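Bathroom vanity

A bathroom vanity is a piece of furniture that combines a washbasin with a countertop and, in most cases, a storage cabinet beneath it. It is used for washing the hands and face, brushing the teeth, shaving and similar daily tasks. In American usage the word may refer to the cabinet alone, to the cabinet and top together, or to the whole unit with its faucet and mirror.

Origins

The vanity developed from the washstand, a small table that held a pitcher and bowl before houses had running water. Washstands were usually kept in the bedroom. As indoor plumbing became common, the bowl was replaced by a fixed basin with a drain, and the stand moved to the bathroom. Early plumbed basins were often hung on the wall or set on a pedestal, which left the pipes exposed and gave little room to put things down. Enclosing the pipes in a cabinet solved both problems, and the cabinet vanity became a standard fitting in new homes during the twentieth century.

Construction

The cabinet is a box with doors, drawers or both. Its back is open or cut away where the supply lines and the drain pipe enter. Some cabinets sit directly on the floor, with a recessed toe kick along the front. Others are fixed to the wall or stand on legs, leaving a gap underneath that makes the floor easier to sweep and mop. 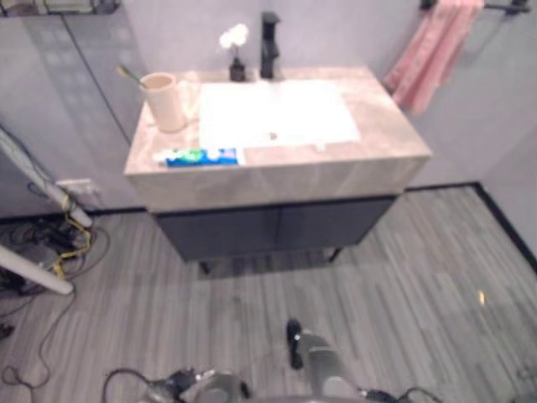
Countertops are made of natural stone, engineered stone, solid surface material, tile, laminate or sealed wood. Marble is valued for its veining, but it is porous and can be etched by acidic cleaners, so it is normally sealed. A top may be given a deep front edge to make it look like a solid block. This is often done by joining a strip to a thinner slab with a mitered edge – a method that also keeps the weight down.

Basins are described by the way they meet the counter. A drop-in basin has a rim that rests on the surface. An undermount basin is attached from below, and a vessel basin stands on top like a bowl. In an integrated basin, the bowl and the counter are formed as one piece. Rectangular basins offer a wide, flat bottom but need enough slope toward the drain to keep water from standing in the corners.

Faucets

Faucets may be mounted on the basin, on the counter behind it or on the wall. A single-handle faucet controls both flow and temperature with one lever and needs only one hole. Chrome is a common finish, along with brushed nickel, brass and matte black. The drain fitting may match the faucet or be finished differently.

Use and accessories

Items used every day tend to be left on the counter, within reach of the basin. These include toothpaste, soap and a cup for toothbrushes, which may be a purpose-made holder or an ordinary mug. A small vase of flowers is a frequent decoration. Soap can also be kept on a wall shelf, which leaves more of the counter clear. Hand towels are hung on a ring or bar beside the vanity, and a mirror is usually fixed to the wall above it. 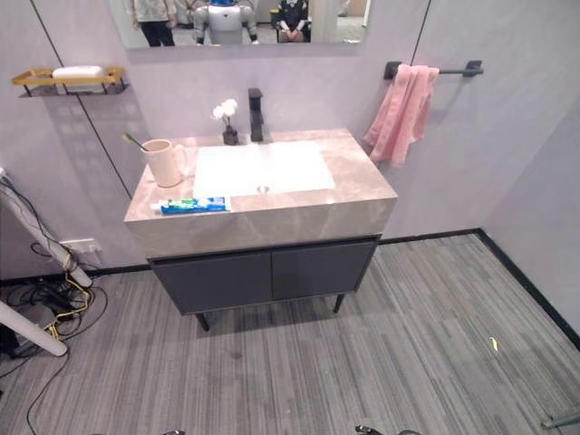 Vanity with a marble top, black faucet and two-door cabinet. A pink towel hangs on the bar to the right.

Care

Toothpaste and soap residue dull a stone or glazed surface if left to dry, and are best removed with a soft cloth and mild soap. Abrasive powders can scratch both the basin and the finish of the faucet. The seal between the counter and the wall should be checked every 12 months and replaced where it has cracked or pulled away. Water that gets behind the cabinet may cause the panels to swell.

See also

Washstand
Pedestal sink
Medicine cabinet
Towel bar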